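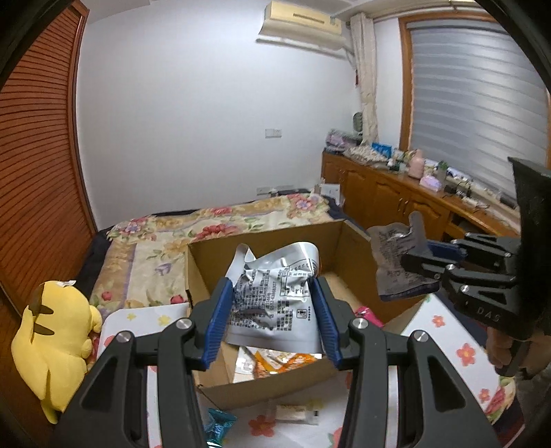 Foil snack packets: which recycling stream, and does crushing them before weighing matter?

Posted by Sabina Majumder, 1st November
Tags: packaging, film plastics, sorting, storage

I run the waste log for a shared office kitchen. Most of what we throw out by volume is single-serve packets, silver on the inside and printed on the outside. The labels are often in a language I can't read, so the material code is no help even when there is one.

Our hauler is Grullodano. Their leaflet lists "foil" under metals and "crisp and snack wrappers" under residual waste, and the two lines seem to contradict each other. I have been putting the packets in residual. A coworker puts them in metals.

Two things I would like to settle:

Is there a reliable test for telling real foil from metallized plastic?

Our log is kept by weight. The June total for packets was 2,915 grams, and I suspect part of that was crumbs and powder left inside. Should the packets be emptied and flattened first, or does it make no practical difference?

Anwara Majumder
Accepted reply, edited

The leaflet is consistent, it is just badly worded. "Foil" there means plain aluminum: kitchen wrap, pie trays, some lids. Snack packets are nearly always a laminate, meaning a plastic film with either a very thin vapor-deposited metal layer or a thin sheet of foil bonded between plastic layers. Neither type belongs in a metals bin.

The usual check is the scrunch test. Crush the empty packet in your fist and let go. Plain foil stays in a ball. Metallized film springs open again. The weak point is the bonded type — it holds a crease fairly well and can pass as foil. For those, tear an edge and look at it. If a clear or white film stretches before it breaks, you have a laminate.

On weight: shake them out over the food waste bin, then flatten. Flattening does nothing to the weight but a lot to the volume. Residue does affect the weight. I weighed 28 packets before and after shaking them out and the difference was larger than I expected, mostly seasoning. Do not rinse them for residual waste. Trapped water will throw your log off more than the crumbs did.

If you want a separate stream, Villance takes flexible laminates by mail in lots of 500 packets. Check their current terms before you start storing any.

fududero_kitchen

we just put everything in one bag and let them sort it. never had a complaint

Morsy

Agree with the accepted reply except for the tear check. Some laminates are notched so they tear cleanly, and you won't see any stretch near the notch. Start the tear on a side away from it.

Also, use a scale that reads to 2 grams or better. Ours rounded to the nearest ten, and single packets didn't register at all. Weigh the full bag and subtract the bag.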